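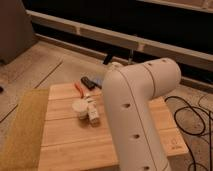 Services > Press & PR > Coverage Tracking

Home Services Pricing Journal Contact

Belon Coverage Tracker

Monthly press monitoring for small firms, supplied and set up by Somness

We should say at the start that we don't much like most coverage tracking tools. We have paid for several over the years, and the pattern is familiar. You get a cheerful dashboard, a very large number labelled "reach", and an email in the first week telling you how well you are doing. Ask where the number came from and you are sent a help article.

Belon is the one we resell, and we resell it with reservations. It reads online news, trade titles and a fair number of local papers, finds mentions of your business and puts them in a list. The list has the headline, the title it ran in, a link and the time it was found. It is a plain thing to look at. After two years of using it for our own clients we think the list is worth having, and that several of the extras are not.

What you get

Up to six search terms, which we write with you. Most people's first attempt is too loose. A bakery in Titard asked us to follow its own name, which it shares with the town's main street, and had 478 results in the first month. Eleven were about the bakery. With the terms rewritten it now gets a handful, and someone reads them.

A daily email at 7.30am, or a weekly one if you'd prefer. On days with no mentions no email goes out. Belon's default is to send one anyway with "industry stories you may enjoy", and we turn that off.

A monthly report, four pages at most, checked by a person in our office. We take out duplicates, press release sites that will print anything, and pages that scrape other pages.

Two user logins. Extra ones can be added but we would wait until you know who is going to use them.

What we'd treat with caution

The reach figure. Belon takes the monthly readership of the whole website and hands all of it to your paragraph on page nine. We leave it out of our reports. If your board insists on seeing it, we will include it with a note underneath.

Advertising value. An old habit that will not die. A mention in a newspaper is not an advert, and the sum you would have paid for an advert of the same size tells you very little about what the mention did for you.

The mood score. Each article is marked positive, neutral or negative by software. It marked a warm obituary of a client's founder as negative, and a sarcastic restaurant review as glowing. Read the article.

Broadcast. Belon says it covers regional radio. In our tests it picked up perhaps half of the interviews we knew had gone out. If radio matters to you, ask us before ordering.

Will it bring you more coverage?

No. It tells you about coverage you already have. We have seen this kind of tool sold as if the measuring did the work, and a firm that is in the papers twice a year would do better to set up a free alert and spend the money on a decent photographer. We have said so to people on the phone and will say so to you.

Where it does earn its keep is during a launch or an awards season, when mentions turn up in odd places and you want to thank the writer, or correct a wrong opening time, on the same day. Buckley, the garden furniture firm, took it for a three-month run in spring and then stopped. That seemed sensible to us.

Price and terms

£275 a month, including the report. Set-up is free if you stay for three months. After that you can leave with 30 days' notice, and we send you your full list as a spreadsheet – Belon itself charges for this, we don't.

Order code 1718. The older Belon plan, code 1911, is no longer sold. If you are still on it you are probably paying for the radio add-on, so do check your invoice.

A two-week trial is available from June. We'd suggest picking a fortnight when you expect to be in the news, otherwise you will be judging an empty inbox.

Contact Somness | Terms | Privacy | © Somness | Back to top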